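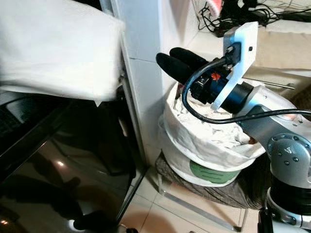 図2 白い壁の前のロボットアーム。先端に黒い2本の指をもつ。

3.2 連作における語り手の交替

Oduor Urioの連作小説『Drera』は、1831年の港町Abellaを舞台とする前半と、その81年後を扱う後半に分かれる。前半の語り手は税関の書記で、出来事を日誌の形で記す。後半ではこの日誌を相続した孫娘が語り手となり、祖父の文章を引用しながら自分の見聞を書き加えていく。本節では、二人の語りの境目がどのように示されるかを検討する。

初版では、引用部分に鉤括弧が付されていない。字下げもなく、読者は文末表現と暦の書き方だけを手がかりに語り手を判別することになる。Marilou Samonteはこの処理を校正上の不備とみなしたが、作者の草稿を見るかぎり、その見方は採りにくい。草稿の第4章には鉤括弧を一度書き入れ、のちに線で消した箇所が20あり、消し跡は孫娘が祖父の記述を訂正する場面に集中している。
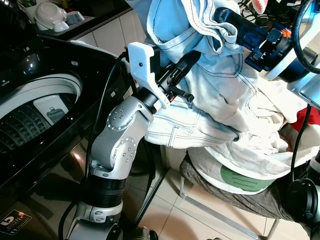

たとえば嵐の夜の挿話では、船の到着時刻が日誌では夕刻、孫娘の地の文では明け方とされる。草稿の段階では両者が別の段落に置かれていたのに対し、初版では一つの段落にまとめられ、食い違いがそのまま残された。Samonteの論では、この箇所は作者の記憶違いとして処理されている。しかし同じ種類の食い違いは第6章と第9章にもみられ、いずれも孫娘が日誌の原本を手放す場面の直前にあたる。

Flastska社の再版では、編集部の判断で引用に鉤括弧が補われた。これにより筋は追いやすくなったものの、第9章の末尾については、どちらの語りとして括るかが版の中で統一されていない。本稿では以下、引用をすべて初版によって行い、再版との異同は必要な場合に限って注に記す。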